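Search this site Enter keyword Go

Larysa Hrytsenko runs the robotics club at Imthorpe, which meets from October until the end of spring. I talked to her while eight students were getting ready for the Lurnar challenge, a contest where teams have to show that a gripper can handle ordinary packing materials.

"They all wanted to build an arm first," she said. "I told them to start with the fingers and hold the thing in their hands. You learn a lot that way."

The club works with a white plastic enclosure, the kind with rounded inside corners and molded screw posts. Hrytsenko likes it as a practice part. "The walls are smooth and the posts get in your way. If your fingers are too thick, you find out fast."
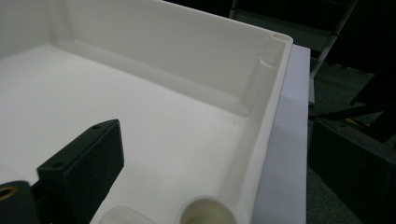
Bags and soft parts

The harder job is plastic bags. The team from Mendia, last year's winner, spent most of its season on them, and Hrytsenko expects her students to do the same. They have logged more than 500 tries so far, and the goal is 700 before the contest.

"A box stays the same shape. A bag is different every time you put it down," she said. "And it's thin and you can partly see through it, so the camera has trouble with the edge." 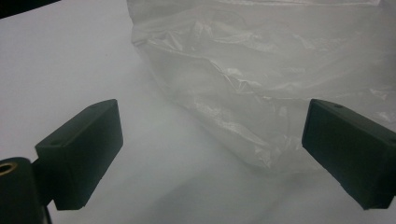
She has the students write down each try by hand - the angle, where the fingers closed, and what they would change. Three of them are now rewriting the Horobets scoring sheet, which she says was made for hard parts only. The new version should be ready for the next meeting.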